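Household Workshop Tips: Setting Up a Gripper Arm for the Laundry

14 shares | 2 comments

Tips below are from comparing two grippers on one arm, with the same basket, chair and top-loading washer throughout. The first is the Zandmont, a wide parallel jaw with hard faces. The second is the Barkau, with narrower fingers and rubber pads. Both were driven from a Vivatov controller. Total count was 47 pickups per gripper, all mixed cotton and knits.

Basket height. Put the basket on a chair. From the floor, the wrist has to fold under the forearm and the cable takes the strain. On a seat, the arm comes in at a shallow angle and the elbow stays clear of the washer.

Approach to the tub. Prop the lid all the way back before the first run and check that it stays there. Program the entry point above the rim – never at rim height – and bring the wrist down only after the fingers have passed the collar. Leave enough slack in the cable for the full reach, then tape it to the forearm in two places. The control panel sits in front of the opening on most top-loaders, so lock the buttons if the machine has a child lock. A resting elbow will change the cycle.

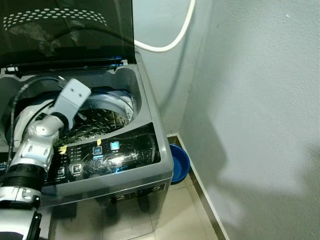
Selamawit Feyisa: I would add a soft limit on wrist depth. Ours was set from the rim and it was fine with a full tub, but with a small load the fingers went down to the drum and the controller faulted on torque. Set it from the bottom of the drum and work back up.

The soft limit is worth doing. On the Vivatov it is a single value under joint settings, and it has to be entered again after a gripper change, as the two grippers differ in length.

Grip force. Start low. Knits compress a long way before they resist, and a force reading taken on a folded towel is too high for underwear or a T-shirt. The Zandmont dropped thin items at its lowest setting and held them at the next one up. The Barkau held at its lowest setting but tended to bring a second item along.

Waistbands. Elastic gives a better hold than loose fabric. Aim for the band, close, lift a hand's width and pause before moving sideways.

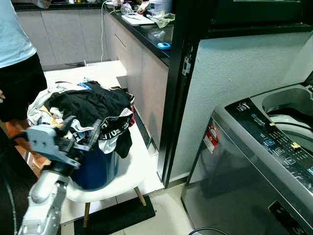 The pause lets a tangled sleeve or strap fall back into the basket. Without it, the second item usually lets go over the floor, between the chair and the machine. A pause of 2 seconds was enough for everything except long sleeves.

Dark clothes. The depth camera loses edges on black fabric, and a heap of it reads as one flat object. Mixing in some light or bright pieces helps. So does a lamp set to one side. A lamp directly overhead puts glare on a glossy panel, and the camera may treat the glare as a hole. Abilio Mateos tried a higher exposure in place of the lamp and got more noise for no gain in pickups.

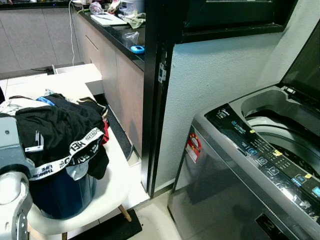
Pattinasarany Home Workshop Club – Gripper and Arm Group

Chair placement. Mark the position of the chair legs with tape. A shift of a finger's width at the chair is enough to spoil a taught pickup point. A floor mat under the chair stops it creeping on tile, but check that the legs sit flat.

Which gripper. For towels and jeans, the Zandmont. For small items, the Barkau, with the pads wiped every few loads to clear lint. Changing over takes four screws and a recalibration – allow ten minutes.

Comments (2)

Related tips
Cable ties or tape on a moving forearm
Cleaning lint from rubber finger pads
Side lamps for depth cameras
Teaching a pickup point by hand
Leveling a top-loading washer on tile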